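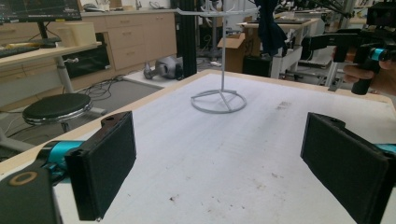

A gray hook stand on a white tabletop with a light wooden edge.

The Shared Table Deserves a Standard
Opinion
By Dalia Naciri, Stustham Institute for Workplace Practice

Institutions write policies for nearly everything that stands in their buildings. Chairs are inspected, doors are tested and extinguishers carry a dated tag. The shared table, at which staff members spend a large part of the working day, is seldom mentioned in any of these documents. It is the position of this essay that the omission should be corrected, and that the correction would cost very little.

The tabletop shown above is an ordinary one. It is white, it is scuffed and smudged along the front, and to the right of the stand there is a small patch of brownish staining. Tables of this kind can be found in workshops, staff kitchens and teaching rooms everywhere. They are bought in good condition, and from the day of delivery they belong to everyone, so their care is assigned to no one in particular.

In May, the Institute reviewed the furniture records of the Flinberg and Grarberg buildings. The records list 378 shared tables. Purchase dates and prices were complete. For more than 70 of the tables, however, there was no entry of any kind after delivery: no cleaning schedule, no repair and no named contact. Younes Ragab, who compiled the review, recommended that each table be assigned to the room's existing supervisor. I support that recommendation and would go further.

A written standard should say what may remain on a shared table at the end of the day. My own preference is for a short list. Objects that stand upright and take up little room, such as a hook stand with a ring base, may stay. Items that lie flat and spread should be put away. A stand of this type keeps its contents off the surface, and a cloth can be passed around it without moving half the contents of the room.

The standard should also address marks. Mi-kyung So has argued in the Institute's bulletin that stains are a matter of appearance only, and that staff time is better spent elsewhere. Her argument has some force – a table with a stain holds a box as well as a clean one does. Yet people take their cue from the surface in front of them. A table that already carries marks and specks of debris invites the next cup to be set down without a coaster, and the next offcut to be left where it falls.

Some colleagues would settle the matter by purchase. The Wuisan building replaced its shared tables with darker ones, on the ground that dark surfaces hide wear. I regard this as a mistake. A white surface reports its condition truthfully, and a person who can see a spill will generally wipe it up.

What I propose is modest. Each shared table should be wiped at the close of the day by the last person to use it, cleared fully every 5 days, and examined for damage 3 times a year. The results should be entered in the same record that holds the purchase price. Youssra Lamrani's office already maintains that record, and adding a column to it requires no new system and no new post.

The draft standard is open for comment from all departments. Written responses may be left with Meriem Mahrous at the Stustham front office.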